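Urndale Help Desk
Ticket: Small parts hard to see and drifting on Dultik sorting board
Opened: November 24, 2022
Product: Dultik sorting board, light gray, with wooden tray
Bought from: Kondetti
Priority: Low
Status: Closed by customer

Original message

Hi! I've had the Dultik board since September and mostly I love it, so please don't read this as an angry ticket. I use it for sorting small hardware (tiny screws, shiny little clips, the odd clear bead) into one of those see-through organizer boxes with the flip lid. The board sits on the wooden tray, the box sits toward the back of the board, and the parts go in front where I can get at them.

Two problems. The first is that little shiny or clear pieces pretty much disappear once they're on the gray. I put something down, look away for a second, and then I'm tilting my head like a pigeon trying to catch a glint off it. The second is that round things drift. It's slow, and it doesn't happen every time, but a bead I set down in the middle has ended up at the near edge more than once, and I'd swear I didn't bump it.

Your form asks what I've already tried. I wiped the board with a damp cloth, dried it with a towel, turned it end for end, and moved the whole setup to a different part of the room. It's on a hard speckled floor right now, which I like because the tray has plenty of room and I can spread out. Wiping didn't change anything that I could see.

The form also asks about the condition of the surface. No printing on it, no grid, no scratches I'd complain about.
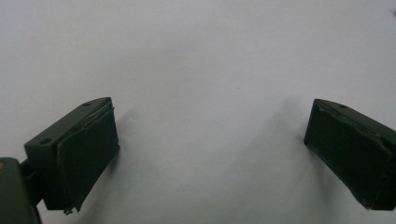 Surface condition: plain gray-white, a few tiny specks.

Update 1, same day

Thanks for the fast reply! You asked me to answer your list in order, so I'll try, although I do wander.

Film. Yes, I peeled the protective film when I set it up. I checked again with a fingernail at all the corners because your message made me doubt myself, and there's nothing left to peel.

Cleaner. Dish soap and water only. I did once use a glass spray, before I read the care sheet (sorry). That was weeks ago and I haven't gone near it since.

Light. This is where I think you're onto something. I have one big soft ceiling light and that's the whole lighting plan. It's lovely for not getting a headache, and it's pretty hopeless for seeing a clear bead on a pale board, because there's hardly any shadow under something that small. Larger things are fine. You can always find a bolt.

So I did your flashlight test. I laid a flashlight on its side at the edge of the board and pointed it straight across the surface with the ceiling light off. Wow. Every single thing jumped out, including crumbs I'm not proud of. Then I put the ceiling light back on and left the flashlight going, and that was still better than before, though not by as much as I'd hoped.

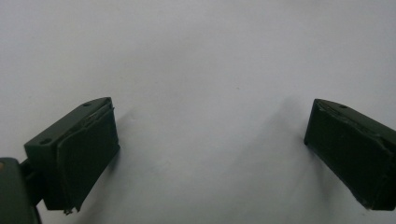
I don't really want to sort by flashlight forever, though, so my next question is whether Dultik makes this board in a darker color. I looked on the Kondetti page and only found the light gray. If there's a dark insert or a mat that fits on top I'd be happy with that too, as long as it lies flat and doesn't have a fuzzy surface. Fuzzy would be fine for beads and a nightmare for clips.

About the drifting: you asked if the tray rocks. I pressed each corner and it doesn't click or wobble. But no wobble doesn't mean level, as you pointed out, and I hadn't checked that at all. I need to borrow a level. More soon.

Update 2

Got a level! It's a short one but it does the job.

Side to side the board is fine, bubble dead center. Front to back it's off, leaning toward me. I took the board off the tray and put the level straight on the wood, and it read the same, so the board itself is innocent. Then I took the tray away and tried the bare floor, and that's where the lean comes from. So I've been writing to you about my floor. Great.

You suggested turning the tray around to see if the lean turned with it. It didn't. It stayed pointed at me, the floor again, so I think we can call that settled.

While the board was off I cleaned both sides and looked underneath, since you asked about the feet. All the feet are on and none of them look squashed. I also measured the board corner to corner both ways to check for a warp, and got the same number both times, and then realized that tells you whether it's square and not whether it's flat. So I laid a steel ruler across it on edge and looked for daylight under it. None that I could find.

One thing I noticed and wanted to ask: the gray doesn't look like the same gray all over. It's warmer in the center and cooler out toward the sides, and one corner looks darker. I got a bit worried that it was the glass spray coming back to haunt me.

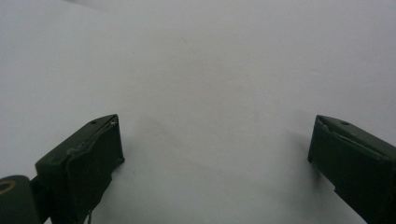
Color question: slightly warmer toward the center, darker toward the lower right corner.

Update 3

Okay, you were right again, it's the light. I did what you said and turned the board end for end without moving anything else, and the darker corner stayed where it was in the room while the board moved under it. A stain would have gone along for the ride. I feel much better about the glass spray now!

For the lean, I folded some thin cardboard and slid it under the near side of the tray, then checked, then added another layer, then checked again. I ended up with 3 layers. Bubble in the middle both ways. I put a bead in the center of the board and went to make tea, and it was still there when I got back. I left it overnight too, just to be stubborn about it, and it hadn't budged by breakfast.

Your note asked how I have everything laid out, so I tidied up and went back to my usual arrangement. Organizer box in the upper middle of the board, lid flipped all the way open so it lies flat behind the compartments, working space in front. I used to keep the box off to one side and carried every piece across, and I dropped a lot more that way. Having the compartments straight ahead is so much nicer. The lid does take up board space when it's open, I'll give you that, but if I let it hang over anything it flops shut at the worst possible time.

I also took your tip about putting down one piece at a time for the shiny stuff. I'd been tipping out a little heap (faster, I thought) and then chasing strays all over. One piece, straight into its compartment, then the next. I ran a batch of 57 mixed clips and screws that way with a small lamp set low at the side, and had 2 go in the wrong compartment. My last batch of the same size, before any of this, had 19 wrong, and I was blaming the board for every one of them.

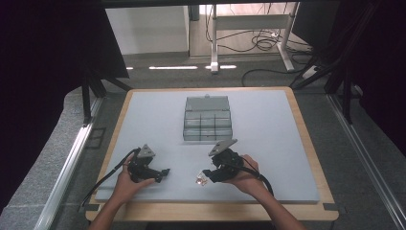

Where things stand

Drifting: fixed. It was the floor. The cardboard works but it looks awful and I'm sure it'll squash down eventually, so if Dultik sells leveling feet that fit this tray, please send me the part number. Otherwise I'll look for some thin rubber shims.

Color of the board: no fault. Please take that part off the ticket so it doesn't look like I'm claiming on it.

Seeing small shiny parts: much better with the low lamp, still not perfect for the clear beads. I'd still like a darker mat if you ever carry one. I tried a sheet of dark blue paper in the meantime and the beads showed up beautifully, but the paper slid around on the board and I had to hold it down at the edges.

Box: you asked whether the organizer was slipping too. It isn't, now that everything's level. It's a Yokoyama one, by the way, not a Dultik, in case that matters for your notes. I'd love it if the compartments were a touch deeper, but that's hardly your problem.

Update 4, closing

Got your message about the feet, thank you! I've ordered a set through Kondetti and I'll put them on when they get here. The cardboard can hold the fort until then.

On the mat, I understand you can't promise anything. Please do add my name to the list of people asking. Matte, dark, not fuzzy, and big enough to reach under the box so there isn't an edge for clips to catch on.

You can close this one. If the feet don't fit I'll open a new ticket and link it back here.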